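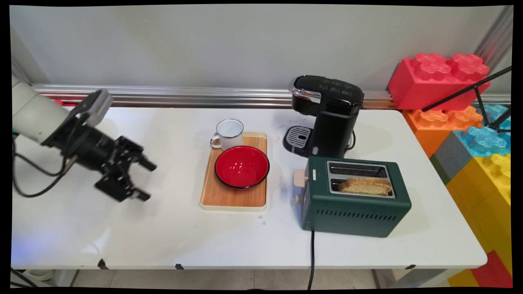

Breakfast station, Istex test bench: arm and gripper at left, with tray, mug, bowl, coffee maker and toaster.

2 min read

Istex opens its equipment planning program to small kitchens, publishes full bench parts list

CLANOMAU, May. Istex today opened Ceritz, its planning and budgeting program for kitchens looking at a first robot arm. Hotel breakfast rooms, staff canteens, care home pantries. Sign-up is open now and there is no charge for the worksheet or the first call.

The program came out of a simple problem. Buyers ask for the price of an arm, get one, and budget for that. Then comes the gripper. The mounting. Power at the right spot on the wall. Somebody's hours to set it up and somebody's hours to keep it going. By the time the second invoice lands the money for the year is gone and the project sits.

Ceritz puts all of it on one sheet before anything is ordered. 626 line items, from the arm itself down to cable covers, spare finger pads and replacement crockery. Most sites will use a small part of the list. The rest get struck out with a reason next to it, so whoever signs off can see what was left out and why.

Planning runs in four stages:

Site check. Table height, reach, outlets, what the staff need to get past.
Task list. What the arm is expected to handle, item by item, with the real items.
Budget. Purchase, lease or shared use, over three years.
Trial. Two weeks on site before the final order is placed.

The task list is the stage that gets skipped most, and the one Istex is asking buyers to spend the most time on. A mug with a loop handle is one job. A shallow bowl is another. A toaster means a lever, a dial and a slice of bread that sticks up out of the slot, and each of those should be priced as it's own task with its own setup hours.
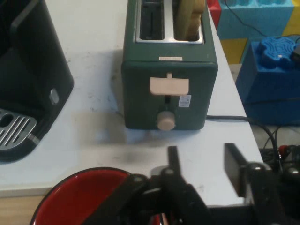
Same goes for appliances. Istex recomends that buyers keep the toaster and coffee maker they already have for the trial and hold off on replacements until the budget stage is signed. New appliances go on a seperate line, never folded into the arm price. Cords too: where they run, how long, who is going to move them.

On grippers, the worksheet starts with a plain two-finger model. Other tooling is listed as an option with a blank for the expected number of tasks that need it. If the blank stays blank, it comes off the order.

Najjar, the kitchen supply distributor, will carry the service side of the program: spare parts, site checks, and loan units for the trial period. Lease terms are set by Najjar and quoted separately. Buyers who already have a service contract elsewhere can keep it and still use the worksheet.

First site checks start in May, Clanomau area only. Other areas to follow, dates not set. Places for the trial stage are limited by the number of loan units, and sites with a finished task list go first.

The worksheet, the bench parts list and a blank task form are available on request from the Istex press desk or any Najjar counter.

Contact: Istex press desk, Clanomau | Copyright Istex, all rights reserved | Back to top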